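3.2 Storage position and tip recovery

Brushes in the second group were kept hanging between writing periods, with the tip pointing down, as is usual in the teaching studios at Haturby and Stunuden. The first group was laid flat on an absorbent mat and the third was stood upright in a jar with the tip at the top. All brushes were rinsed in still tap water until the water ran clear, pressed once between folded sheets of cotton paper and moved to their storage position within 5 minutes. No brush was reshaped by hand after this point.

The hanging position has been recommended in handbooks for a long time, mostly on the ground that water left in the root of the tuft will loosen the glue and in time rot the handle. Lahtinen and Conneely questioned this in their survey of school brushes, where they found split ferrules in hanging and flat-stored brushes alike. Their sample, however, mixed goat, weasel and blended hair, and the age of the brushes was not known. We therefore limited the present work to goat hair brushes from one maker in Steltstead, all bought in the same July delivery. 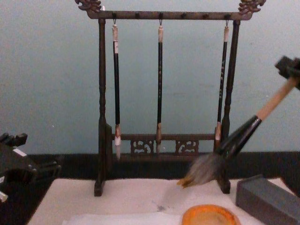
Spacing was treated as a separate factor. Where tufts touch while damp, hairs from one may be drawn into the other, and the drying time of both becomes longer. Brushes were hung from alternate pegs only, and were held by small metal hooks so that all tips hung clear of the table. Racks were kept away from windows and heating pipes. Room humidity was logged but not controlled, and the readings are given with the drying curves in Section 4.

Tip recovery was scored by Ferreira and McGrath, who worked apart and did not know how a given brush had been stored. Each brush was wetted, loaded with ink and used to write a set of plain horizontal strokes. A total of 3915 strokes were scanned, of which 885 were left out on account of uneven loading or paper faults. The share left out was close to equal across the three groups. Stroke ends were then graded as closed, open or forked — a forked end being one with two or more separate points wider than the paper grain.

Handle swelling was measured with a dial gauge at the collar, before rinsing and again after 300 minutes in storage. One brush in the upright group cracked along the handle during the trial and was replaced; its earlier strokes were kept in the data. The gauge readings for the flat group are less certain than the others, as the mat held water against one side of the collar and the swelling was not even around the handle.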